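Brukdale Kitchen Words

A word list for describing household surfaces and furniture colors in plain English

Maintainer: Leobardo Tovar
Version: 4
Last updated: 16/03/2022

Summary

Brukdale Kitchen Words is a small text dataset of color and finish terms as people use them when they talk about rooms. It was put together for the Irex catalog search tool, where shoppers kept typing words that did not match the names in the catalog. A shopper types "grayish green" and the catalog says "Trurnent Fern." The list connects the two.

The file holds everyday terms only. Trade names are kept in a separate file, quezada_names.csv, and are linked by ID.
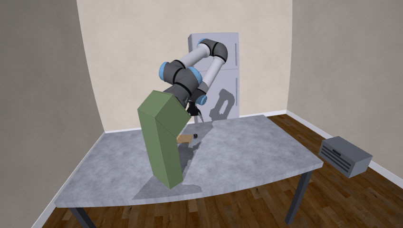
Contents

terms.csv — one row per term, with the term, its base color, a lightness value and a note
pairs.csv — pairs of terms that readers treated as the same
quezada_names.csv — trade names and the IDs of the matching terms
CHANGES.txt — what was added or removed in each version

All files are UTF-8 with commas as separators. Notes that contain a comma are in double quotes. There is no index column.

How the terms were collected

Readers were shown painted cards under a daylight lamp and asked to write down what they would call the color if they were talking to a family member. Each card was seen by 12 readers. A term was kept if at least three of them wrote it, after fixing spelling. That left 73 terms in the current version.

Spelling was changed to American forms, so "grey" in the original answers became "gray" in the file. The raw answers are not included. Some readers wrote personal details next to their answers, and it was simpler to leave the sheets out than to clean them.

Finish words (matte, shiny, cloudy, grainy) were collected in a second round in October. That round used fewer cards and the results are thinner. Treat the finish column as a draft.

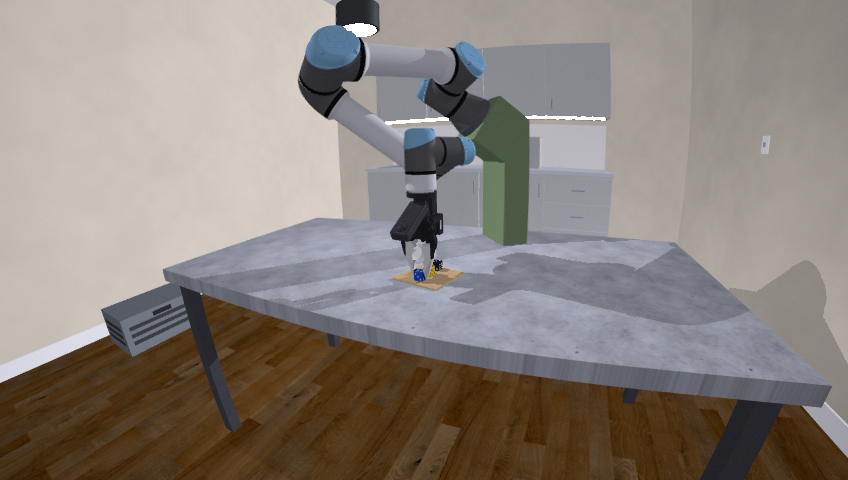

The lightness column uses a scale from 1 to 5, where 1 is darkest. Values are the middle answer for each term, so two terms with the same base color can share a value. Lightness was judged on flat cards only, and it does not carry over well to solid objects. The green pedestal on the gray table has a lighter face on the left and a darker one on the right, and a reader naming each face alone could pick two different rows for it. If your use involves objects with several sides, match on base color first and leave lightness for later.

Known problems

"Beige" and "tan" overlap so much that pairs.csv lists them as the same. Several readers disagreed with this in their notes.

"Sage" was used for both gray-greens and yellow-greens. It has two rows with different IDs.

Blue terms are over-represented. The first box of cards had too many blues in it — this will be evened out when the cards are reprinted.

"Off-white" has no lightness value. Answers were split and I did not want to guess.

License and contact

Free to use and change for any purpose. Please keep the maintainer line if you pass the files on. Corrections go to Leobardo Tovar through the issues page. Include the term ID and the version number.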